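ok thread about being weighed at the doctor. typing this on the bus so bear with me

1/ Went in for an ear infection. EAR. Left one, throbbing for days, could hear my own pulse in it. First thing that happens — shoes off, step on the scale please

2/ I said no thank you. Very polite. Had practiced it in the shower that morning like a speech

3/ Nurse stops. Looks at the tablet. Looks at me. "It won't let me skip it." The tablet won't let her skip it!! So we both stand there in the hallway next to the scale with people squeezing past

4/ (why is it always in the hallway. why is there never a door)

5/ She was nice, I want to say that. She was new and you could tell someone was going to yell at her if the box was blank. I don't want to be the reason somebody gets yelled at. That's how they get you every time tho

6/ Did not step on it. She typed "declined" in the end. There IS a way to type declined. It took two tries and a second person but it's there. Write that down

7/ Then 40 minutes in the little room. Chair with arms, obviously. Sat on the exam table instead and the paper tore and I spent the whole wait trying to hide the torn paper under my coat. I am a grown woman with a mortgage

8/ Doctor comes in, reads the screen, first sentence out of his mouth: "I see you declined a weight today, is there something going on there?"

9/ Sir my ear

10/ He looked in the ear for maybe as long as it takes to read this post. Infected. Yep. Drops. Then the rest of the visit was walking. Had I considered walking. I walked there. Told him I walked there

11/ People always reply to this stuff with "but they need your weight for the dosage." Sometimes yes! If they do, tell me, and I'll get on the thing, backwards, and you can write it down and not say it out loud. These were ear drops. Four in the ear. Same four for everybody, I asked the pharmacist

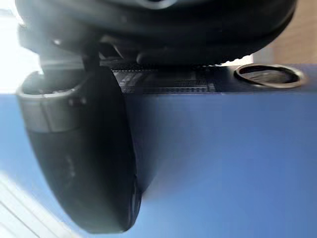
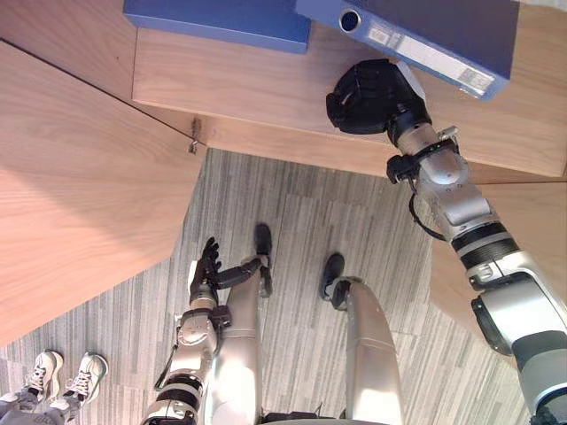
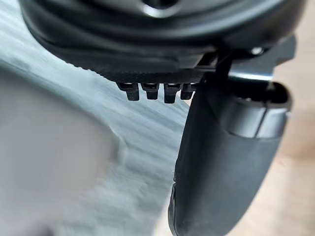
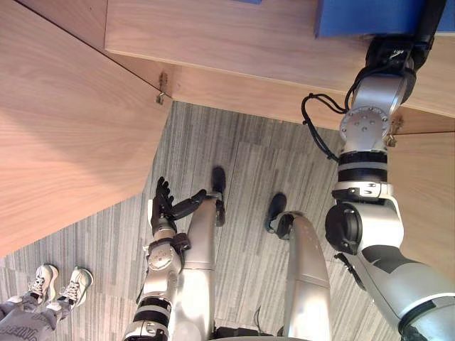 last pic: wood shelf, something blue on top of it

12/ ok back. Changed buses

13/ The bill. $464. For an ear and a lecture. Line on it that said "counseling, weight managment" and I nearly threw my phone across the kitchen. I did not ask to be counseled. I paid to be told about walking

14/ Called the office at Flanmont. Hold music, got cut off, called again. Got a person named Han-gyeol Kwak in billing and I'd like him to have a raise. He said "you came in for what?" and I said ear and he went quiet and then said let me see what I can do

15/ Don't know yet if it comes off. Will update. Dispute it in writing if it's you, ask for the visit notes first. You're allowed to have the notes

16/ Reading your own notes is a whole thing, warning. Mine says "pleasant obese female." Pleasant! They always put pleasant. I've been pleasant since I was eleven and it's never once gotten my ears looked at properly

17/ My friend Menaka Amarasinghe skipped going in for most of a year over exactly this. Had a cough. Didn't want the scale, didn't want the talk. I'm not going to tell her story on here, she's ok now, she said I could say that much. But think about how many people are at home right now with a cough

18/ And then the chart says "noncompliant, does not attend appointments." well

19/ Stuff that has worked for me, your mileage etc

Say it at the desk when you check in, before anyone has walked you down a hallway. "I'm not being weighed today, can you put a note in."

Say today. For some reason today makes it easier for them

Bring a person if you have one. They don't have to talk

"What would you do for a thin patient with this?" Haven't had the nerve for that one yet. Saving it

20/ Also I'm not mad at scales. Own one. It's under the sink behind the bleach. If you like knowing your number go know it, this isn't about you

21/ Someone in my DMs says her new doctor, a Dr. Hettiarachchi, asks "is it ok if we get a weight or would you rather not" and just moves on if it's not. That's it. One sentence!! I read it twice and got a bit teary on public transportation

22/ Anyway I've got a follow up in December and I already called and had them put the note in. Lady on the phone said "sure hon" like I'd asked for a glass of water

23/ Ear's fine btw. Thanks to the two of you who asked about the ear

24/ my stop, muting this for a bit, be nice to eachother in the replies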